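La pinza antes que el robot

En el grupo de manipulación de Hallport el robot llega al final. Antes hay meses de personas que recogen objetos pequeños con una pinza de mano, en casas corrientes, mientras una cámara montada en la herramienta registra cada movimiento. La responsable del estudio nos recibe a media mañana, con el último informe impreso sobre la mesa.

«Empezamos con teleoperación, como todo el mundo», explica. «Era lenta y había que llevar el brazo a cada sitio. Con la pinza de mano una persona entra en un dormitorio, trabaja y se va.»

El estudio, llamado Gondora, compara dos formas de enseñar a un brazo a ordenar accesorios. La primera usa demostraciones grabadas en el laboratorio, sobre una mesa lisa. La segunda usa 155 demostraciones hechas en viviendas. El modelo y el tiempo de entrenamiento son los mismos.

La diferencia apareció en las superficies blandas. En 47 intentos sobre colcha, el modelo entrenado en el laboratorio falló sobre todo al cerrar los dedos: calculaba bien la posición y mal la altura. «Una cama cede. El dedo empuja la tela, la tela sube por los lados y el anillo se hunde», dice. El modelo de las viviendas falló 13 veces en esa misma prueba, casi siempre con cadenas finas.

Le preguntamos por los estampados. Responde que al principio los evitaban y que fue un error. «Una flor grande impresa puede confundirse con un objeto. Si el modelo no ha visto ninguna, intenta cogerla. Lo vimos muchas veces con el sistema Turkov, que era nuestra versión anterior.»

También cambiaron la manera de trabajar con dos manos. Cada persona lleva ahora 2 pinzas, una por mano, y decide sobre la marcha cuál usa.
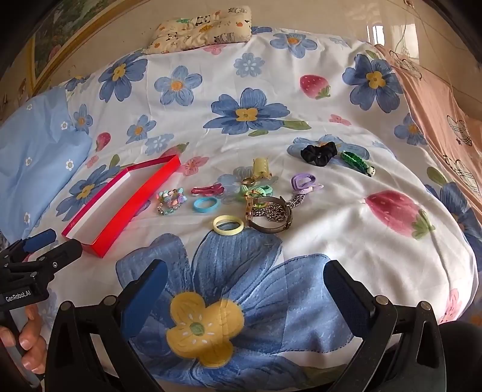 Accesorios sobre una colcha estampada, vistos desde una de las pinzas de mano. A la izquierda, una caja roja abierta.

Queda por resolver el reloj. La correa metálica se dobla de forma distinta en cada agarre y el modelo tiende a soltarla antes de tiempo. El equipo prueba unas almohadillas más blandas, desarrolladas con el taller Henao – de momento solo en el laboratorio – y espera tener resultados en septiembre.

«No sé si será cosa de las almohadillas o de los datos», admite. «Para los coleteros ya no hace falta tocar nada. Para las cadenas necesitamos más demostraciones, y eso son horas de gente recogiendo pulseras.»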